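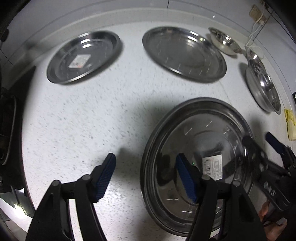 Cundmont, March

Steel bowls and basins: labels off, clean, stacked so they come apart again

Quick one. Had a few emails after the drawer post asking how I deal with steel bowls, mostly the sticker problem and the "two bowls welded together" problem. Same routine every time so I'll write it down once.

You need
- washing up liquid
- bicarb (the 454 g tub lasts me ages)
- any cooking oil, the cheap one
- white vinegar
- two soft cloths, one kept dry
- an old plastic card
- a clear bit of worktop, as long as you can manage

No wire wool. No scourer with the green side. Steel scratches and you'll see it every time the light's on.

1. Everything out first

All of it, on the counter, not touching. Flat stuff at one end, deep stuff at the other. Small bowls can go on their side up against the back lip if you're short of room, they mostly stay put there. Mostly. Put the big basin nearest you as it's the heavy one and you don't want to be reaching over the rest for it.

Check each piece inside AND underneath for labels. The little round-ish ones on trays are easy to miss, and the barcode ones inside basins are the swines.

2. Labels

Paper top layer first. Lift a corner with a fingernail and go slow, flat along the metal, not straight up. If it comes in one go, lucky you. If it tears, leave the rest and move on to oil.

Oil on the leftover glue, rub in with a finger, leave it 20 minutes. Go and do something else. Then push it off with the edge of the plastic card. Work from the outside in or you just spread it. 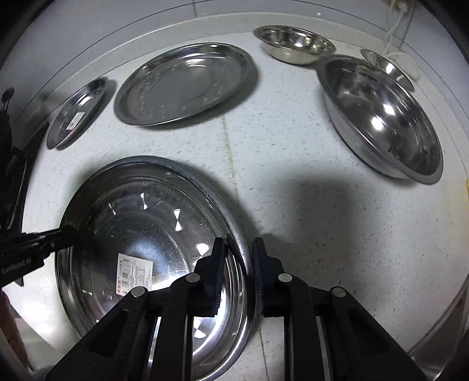 Big labels in the bottom of a deep basin, the sort with all the blocks of small print, need a bit more patience. I fill the basin with hot water just over the label, squirt of washing up liquid, and leave it till the water's gone lukewarm. Pour away, peel, then oil for what's left. Don't use a hairdryer, I know people swear by it, Ada Lo Presti does and she has a basin with a brown glue mark that's been there two years.

Curved walls: tip the basin towards you and hold the far rim. Card bends so it's fine on a curve. A knife isn't and it will leave a line.

3. First wash

Even brand new. Especially brand new. There's often a grey film from the polishing and you'll see it on a white cloth straight away. Hot water, washing up liquid, wash, rinse, then do it again. Get right under the rolled rims, that's where it hides. If the second cloth still comes up grey do a third.

Big plates and trays with a pattern pressed into them - use a soft toothbrush round the dots. Takes a minute.

4. White marks and cloudy patches

Chalky stuff in the base is usually hard water. We're on very hard water here so every bowl gets it sooner or later. Splash of vinegar, swirl, count to 60, wipe, rinse. If it doesnt shift, bicarb and a few drops of water, mixed thick, and rub round with the rings of the metal and never across them.

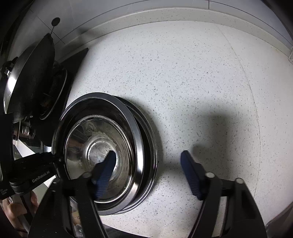

If one pass only gets half of it, rinse and go again. Don't press harder, that's how you get swirls. And don't mix the vinegar and the bicarb together, lovely fizz, does nothing much. One, rinse, then the other.

Old baked-on stuff is a different job. Soak overnight. I'll do a seperate page on that.

5. Dry. Properly

The step people skip. Dry cloth, inside, outside, then round under the rim. Stood on edge for a bit is good, the last drips run down to the rim and you can catch them. Put away damp and you'll be doing step 4 again next week.

6. Stacking

Widest and shallowest at the bottom. Then next size, then next. Small bowl goes inside the top one. Anything that grips the one below it (same size, steep sides) gets a square of kitchen paper between, or just don't nest them.

Already stuck? Cold water in the inner bowl, stand the outer one in hot, wait, twist. Works nearly every time. Do not bang it on the worktop.

Keep the stack low enough to lift with two hands without looking round the side of it.

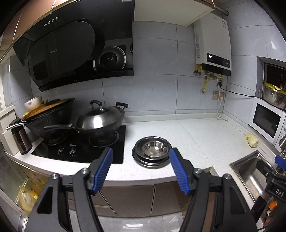
Where it lives is up to you. I like mine near the hob for prep, but shove it back and away from the burners before you light anything, and don't park it where the wok handles swing. Serena Bellini keeps hers in a deep drawer with a tea towel on the bottom, no clatter. Good if you've got the drawer. I haven't.

Big basin doesn't go in my stack at all. Too wide, everything slides about in it. It goes under the sink with the cloths in.

Questions I keep getting

Dishwasher? Yes but the marks come back faster. I do mine by hand.

Lemon in place of vinegar? Fine. Smells nicer, costs more.

Rainbow colours on the base? Heat. Vinegar usually shifts it.

Drawer liners next, when I get to it.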